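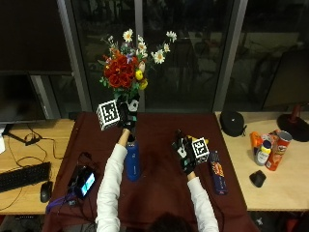
The Second Paragraph

The delegation of Drorkex came back into the room at ten minutes past four in the morning, and Phúc Hầu put on his headphones again. His booth stood at the back of the old ballroom of the Hotel Pliselier. It had a glass window, a small lamp, and a door that did not close well, so that he could smell the coffee which the waiters were carrying to other people.

He had been interpreting for eleven years, and for the last three of them he had worked mostly on the water talks. The river came down from Drorkex, passed the dam at Trình, and then crossed the border into Bikik, where it became wide and slow and people grew rice beside it. When the dam was closed in the dry months, the rice fields cracked. When it was opened without warning, the villages near the bank were flooded. Last spring the water had taken 84 houses in one night, and after that both governments had agreed to talk about everything from the beginning.

"We can accept the number," said the minister from Drorkex. She was a tall woman with a cold, and she held a handkerchief in her left hand all the time. "We can accept 800 cubic meters per second as the lowest flow. We cannot accept the second paragraph."

Phúc said it in the language of Bikik. On the other side of the table, the old minister of Bikik listened with his eyes closed.

"What is wrong with the second paragraph?" he asked.

"It says that your inspectors will enter the dam."

"It says that they may enter it."

"In your text it says may. In our text it says will."

Then both of them turned their heads and looked at the glass window.

Phúc felt his ears become hot. He had not written the text. The two versions were prepared by the legal office upstairs, and he had seen them for the first time after midnight, like all the others. But he knew the word they were speaking about. It was an old word, and his grandmother had used it for rain. In her mouth it meant that rain was permitted, that it was expected, and also that you should take the washing inside. The people of Bikik used it in contracts, and they had never had any trouble with it among themselves.

The chairman asked him to come out of the booth. This was not usual. He came with his pencil still in his hand and stood near the end of the table, where somebody had left a plate with half a sandwich.

"Mr. Hầu," said the chairman, "which one is correct?"

"Both, sir," he said. "The word is between them."

"Between them where?"

He thought for a moment. He was used to speaking with the thoughts of other people, and it was difficult to find his own sentence in front of so many faces.

"If my neighbor uses this word about visiting me," he said, "then I have to keep the door unlocked. But he does not have to come."

The minister from Drorkex wiped her nose. The young man beside her, who was a colonel and had said nothing since supper, wrote something on a paper and moved it toward her with one finger. She read it and turned it over.

"And if I lock the door?" she asked.

"Then he can be offended."

"Only offended?"

"In the village, madam, this is serious."

The old minister opened his eyes. He laughed, but not loudly, and it became a cough, and a woman from his side poured him some water. It was bottled water from France. Phúc had noticed this on the first evening and had never found anybody to whom he could mention it.

They stopped for fifteen minutes. He went back to the booth and sat there without turning on the lamp. Through the window he watched the colonel walk across the carpet to the other side and speak with the woman who had poured the water. They had no interpreter. They used their hands and a little school English, and at one moment the colonel drew something on a napkin, perhaps a door, perhaps the dam itself. She took the pen from him and corrected it.

His telephone showed a message from his sister, who lived in a town of nearly 2000 people, a short walk below the border. She asked if there was news. She had carried the sewing machine up to the second floor again, she wrote, and the neighbor's boy had helped her with the rice. He was not allowed to tell her anything. He wrote that the hotel was warm and that he had not slept.

She answered immediately, so she had not slept either. She wrote: Will they open it?

She had used the old word. He read the message twice and could not decide if she was asking what they would do or what they were permitted to do. He began to write an answer, and then the red light in the booth came on.

The delegations were sitting down. The napkin was now in front of the chairman, who was holding it by the corner and turning it to find the top. The minister from Drorkex put away her handkerchief and pulled the microphone closer.

"We would like to propose a sentence about a door," she said.

Phúc moved the switch to the left and began.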